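Wakotau bedroom set: read me first

Hi! If you've landed in this folder you probably want to train something on it, so I'll try to tell you what I'd want to know before spending a night of GPU time. The set is 207 episodes of a two-armed robot tidying litter off bedroom floors, driven by a person the whole way through. I did most of the driving. Sérgio Coelho did the rest, and you can tell us apart in the data pretty easily (he's faster, I pause a lot before I close a gripper).

What's in it

Every episode is one folder with the head video, the joint positions for both arms, the gripper openings and a small text file with the instruction we were following. The instructions are short and a bit uneven, things like "pick up the trash" or "put the paper in the bag." I thought about cleaning them up and decided I liked them the way we typed them. If you need tidy language, write your own and keep ours as a spare.

The rooms are guest rooms in two places, Flendalcombe and Salgado. Flendalcombe has carpet nearly everywhere, Salgado has tile and one awful shaggy rug. Episodes are split by room and never across rooms, so please don't shuffle them all together and then tell me your validation score is amazing!

How an episode goes

The driver parks the base, drops both arms to the start pose and hits record. From there it's up to the driver which arm does what. Usually one hand looks after the bag and the other goes for the litter, but we swap when the litter is on the wrong side, and a few times I got my own left and right mixed up halfway and just carried on. Those episodes are still in, marked "messy" in the notes column.

Litter is crumpled paper, snack packages and the odd paper cup. Paper is the hard one. It squashes, it looks different from every side, and when it's close to the color of the carpet the head camera has very little to go on.

In the carpeted room with the blue-gray sofa, the left gripper is at the edge of the round black bag, which has a snack package in it, and the right gripper has hold of a crumpled piece of tan paper. You'll meet a lot of moments like it, both arms busy and reaching low over the carpet. 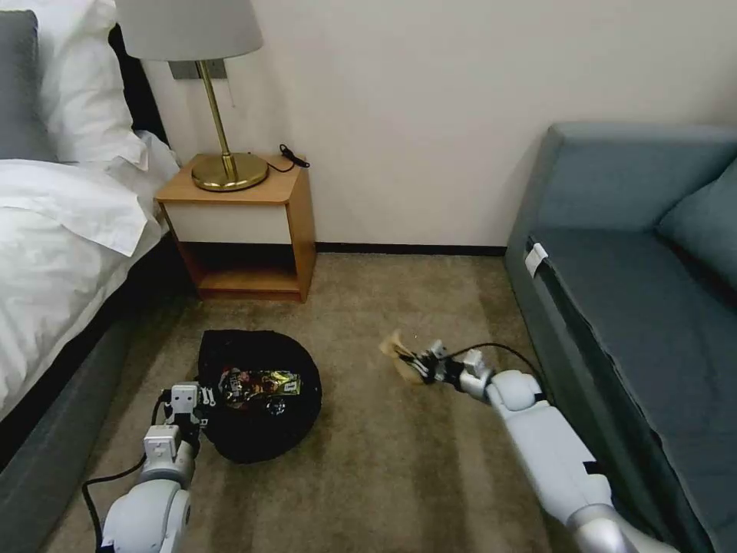 Labels

Olga Louro did all the labeling, and she was much stricter than I would have been. Each episode gets a start, one grasp mark per item, one release mark per item and a result. "Success" means every item named in the instruction ended up in the bag and stayed there until the recording stopped. If the bag tipped and something rolled out, that's a fail, even if I rescued it later. Grasp marks go on the first frame where both fingers touch the item, as best she could judge from the head view. When the arm hid the item she guessed and set the "unsure" flag.

Known problems

The right gripper reading drifts a little in the longer episodes. We re-zeroed between rooms but not between episodes, so treat it as a rough number.

Furniture shows up a lot, and it's the same furniture. A model that learns "sofa on the right, go down and left" will look clever in our rooms and silly in yours.

There are up to 50 episodes where the driver bumped the bag before grabbing anything. I left them in because recovering from a bump is a useful thing to learn, but there's a column for it if you'd like to drop them.

No people appear in any of the video. You may hear me humming if you find the raw files, so the audio has been stripped from these.

Loading it

The loader is the one from Nevel, version 2 or later. Older versions read the arm order backwards and won't complain about it, you'll just get a left arm doing right arm things. Check one episode by eye before you start.

Changes

29 June 2020: fixed release marks in the Salgado rooms, added the bump column.

Still to do: more tile floors, and a second bag in a different color. I'm hoping for October.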